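Last updated: January 25, 2023

FOR IMMEDIATE RELEASE

Jurkcombe Housewares to Open Second Store in Garside

Former Brondau furniture building will sell new and refurbished kitchen goods

GARSIDE – Jurkcombe Housewares will open a second store this spring in the former Brondau furniture building at 103 Mill Street in Garside. The lease was signed earlier this month and interior work has started on the ground floor.

The new store will carry the same cookware, dishes and small appliances as the company's first location in Flornberg. It will also have a repair counter and a section for refurbished goods, neither of which the Flornberg store has room for. Shoppers at the Flornberg store have been asking for both for years, according to the company.

"We have been turning people away with toasters under their arms," said Evie Hollis, general manager of Jurkcombe Housewares. "The Flornberg store is a narrow building with one back room, and the back room is full. Garside gives us a real workbench and a place to put things while they wait for parts."

The repair counter will accept small electric appliances, stand mixers, pressure cookers and knives for sharpening. Customers will get a written estimate before any work is done. Repairs that cost less than the estimate will be billed at the lower amount. The counter will not take microwave ovens, gas appliances or anything with a damaged battery.

Refurbished items will be sold with a 6-month store warranty and a tag listing the parts that were replaced. The company plans to buy used goods from the public two mornings a week, with hours to be posted at the door. Sellers will need a photo ID and can choose between cash and store credit.

Work on the building

The Brondau building has been empty since the furniture store closed. The upper floor will stay closed to the public and will be used for stock. On the ground floor, contractors are replacing the lighting, repairing the tile near the entrance and adding a ramp on the parking lot side. The painted Brondau sign on the north wall will be kept.

"People give directions by that sign," Hollis said. "We had no reason to paint over it, and our own sign fits fine over the front door."

Almost 800 square feet at the front of the store will be set aside for demonstrations and short classes. Planned topics include knife care, seasoning cast iron, and cooking for one or two people in a small kitchen. Classes will be free, but seats will be limited and sign-up will be required. A schedule will be available at both stores before opening day.

Hiring

The company expects to fill three full-time positions in Garside, including a repair technician, along with part-time sales and stockroom jobs. Applicants for the technician position should have experience with small appliance repair or a related trade. Applications can be picked up at the register in Flornberg or requested by mail. Employees in Flornberg who want to move to the new store will be considered first.

Hours and parking

The Garside store will open at 9 a.m. and close at 6 p.m. The parking lot behind the building is shared with the neighboring print shop, and customers are asked to leave the spaces nearest the loading door open in the morning. Deliveries will use the alley. There will be no change to hours at the Flornberg store, and gift cards will be good at both locations. An opening date will be announced once the final building inspection is complete. 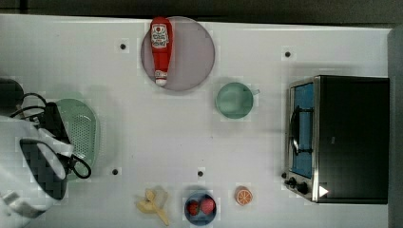

Jurkcombe Housewares will also use the Garside store to sell its first-apartment bundles, which up to now have been available only by special order. Customers will be able to put together a bundle from new goods, refurbished goods or a mix of the two. A typical order covers the basics for a small kitchen, such as a toaster oven, a colander, a bowl and a plate or two. Colors do not need to match, and a green colander and a blue bowl can go in the same bundle at the same price. Food is not part of any bundle, so the ketchup is up to the customer. Bundles can be reserved ahead of time and held at the store for up to two weeks.

Media contact: Evie Hollis, Jurkcombe Housewares, Flornberg

Comments (4)

millstreetmaude
Glad somebody is finally using the Brondau building. I bought my first couch there. Please fix that front step too, not just the tile.

R.T. in Flornberg
Will the Garside counter do scissors or only kitchen knives?

pancake_dad
My daughter is moving out in June and has no pans at all. Can the bundles be bought as a gift card?

garsider
Parking back there is tight already when the print shop is busy. Otherwise good news.

Contact Us | Copyright 2023 Jurkcombe Housewares. All rights reserved. | Back to top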